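작업대 위 로봇팔, 사기 전에 돈 계산부터 해 본 이야기

지난번에 납땜 인두 거치대 글 올리고 나서 댓글로 제일 많이 받은 질문이 "로봇팔은 얼마 들었어요?"였어요. 그래서 이번 작업실 팁은 통째로 돈 이야기로 갑니다. 저도 전문가는 아니고 퇴근하고 방 한쪽에서 꼼지락거리는 사람이라, 제가 헷갈렸던 순서 그대로 적어 볼게요.

1. 팔 값은 예산의 절반으로 잡기

처음에 저는 팔 가격만 보고 통장 잔고랑 비교했어요. 큰 실수였죠! 팔이 도착한 날 책상에 고정할 방법이 없어서 그날은 상자만 열었다 닫았다 했습니다. 전원, 클램프, 케이블, 조명, 바닥 매트, 카메라 거치할 봉까지 하나씩 사다 보니 어느새 팔 값만큼 나가 있더라고요. 그 뒤로는 마음에 드는 팔이 있으면 그 가격에 곱하기 2를 하고, 그 숫자를 보고도 사고 싶은지 하루 생각해 봅니다. 대부분은 하루 지나면 식어요(장바구니야 미안해).

2. 견적은 같은 조건으로 받기

제가 비교한 곳은 Zonel이랑 Corkden 두 군데였어요. Zonel 쪽은 팔 두 개에 그리퍼 포함해서 1,559달러, Corkden은 본체만 보면 훨씬 싼데 그리퍼랑 전원 어댑터가 별도였습니다. 다 더해 보니 차이가 202달러밖에 안 났어요. 게다가 한쪽은 배송비 포함, 한쪽은 미포함. 표를 하나 만들어서 본체, 그리퍼, 전원, 배송, 관세, 예비 부품 칸을 나눠 놓고 빈칸이 없어질 때까지 문의 메일을 보내세요. 귀찮아도 이게 제일 많이 아껴 줍니다. 저는 메일 네 통 만에 표를 다 채웠어요.

3. 한 개냐 두 개냐

이건 정말 오래 고민했어요. 두 개면 멋있잖아요. 근데 팔 하나가 늘면 전원도 늘고, 선도 늘고, 고정할 자리도 늘고, 고장 날 서보도 늘어요. 한 손으로 잡고 다른 손으로 받쳐야 하는 일이 머릿속에 바로 떠오르면 두 개, 안 떠오르면 하나로 시작하시는 걸 추천합니다. 나중에 같은 모델로 추가할 수 있는지만 판매처에 꼭 물어보시고요. 단종되면 짝짝이 팔로 살아야 해요.

4. 예비 부품은 처음 주문할 때 같이

서보는 소모품이라고 생각하는 게 마음 편해요. 따로 한 개만 주문하면 부품값보다 배송비가 더 나오고, 저는 한번은 부품 받는 데 19일 걸렸습니다. 그동안 팔은 그냥 검은 조각상이었고요. 손목이랑 그리퍼 쪽 서보는 하나씩, 케이블은 길이별로 두 개씩 넣어 두세요. 나사도요! 나사는 꼭 책상 밑으로 들어가서 안 나옵니다.

5. 자리값도 예산이다

책상 깊이를 먼저 재세요. 팔이 접혀 있을 때 말고 쭉 뻗었을 때 기준으로요. 저는 종이 상자를 잘라서 팔 길이만큼 막대를 만들어 휘둘러 봤는데(가족들이 좀 걱정했어요) 그 덕에 선반 하나를 미리 치울 수 있었습니다. 배경에 칠 천이랑 상판에 깔 매트는 어두운 무광으로 사는 게 좋더라고요. 처음에 산 반짝이는 매트는 조명이 다 튀어서 지금은 신발장 바닥에 깔려 있습니다.

6. 연습용 물건에 큰돈 쓰지 않기

여기가 제일 쉽게 아낄 수 있는 부분이에요. 전용 연습 세트라고 파는 것들이 꽤 비싼데, 집에 있는 장난감 채소랑 안 쓰는 컵, 얕은 쟁반이면 몇 달은 거뜬해요. 잡아서 들고, 옮기고, 컵 위까지 가져가는 동작만 해도 할 게 산더미입니다. 고를 때는 모양이 제각각인 게 좋아요. 통통한 것, 길쭉한 것, 옆에 납작한 잎이 달린 것. 컵은 입구가 넓고 손잡이 없는 걸로 시작하시고요.
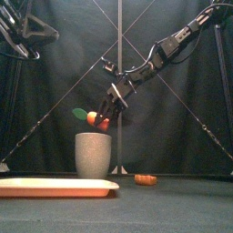 장난감은 동네 중고 장터에서 9천 원에 한 봉지를 샀는데 그중 반은 아직 꺼내지도 않았어요. 유리나 도자기처럼 깨지는 건 나중으로 미루세요. 떨어뜨리는 건 시간문제고, 컵값보다 청소하는 시간이 더 아깝습니다.

7. 소프트웨어 비용 확인

저는 Preso라는 프로그램으로 동작을 기록하는데, 무료로 쓸 수 있는 범위가 어디까지인지 안 읽고 시작했다가 저장 용량에서 걸렸어요. 월 요금이 있으면 열두 달 치를 곱해서 위에 말한 표에 넣으세요. 저장 장치 값도 같이요. 영상이 생각보다 빨리 쌓입니다.

8. 사는 시기

급하지 않으면 7월쯤을 노려 보세요. 제가 본 두 군데 모두 그때 재고 정리를 했어요. 올해도 할지는 저도 모르지만, 판매처 소식 메일을 미리 신청해 두면 손해 볼 건 없으니까요. 전시품이나 반품 제품도 괜찮은데, 관절마다 끝까지 움직이는 영상을 보내 달라고 하고, 보증 기간이 새 제품이랑 같은지 꼭 확인하시고요.

표 양식 필요하신 분은 댓글 남겨 주세요. 제 건 칸 이름이 좀 엉망이라 정리해서 올릴게요. 다음 글은 케이블 정리용 벨크로 비교입니다.

— Myung 작업실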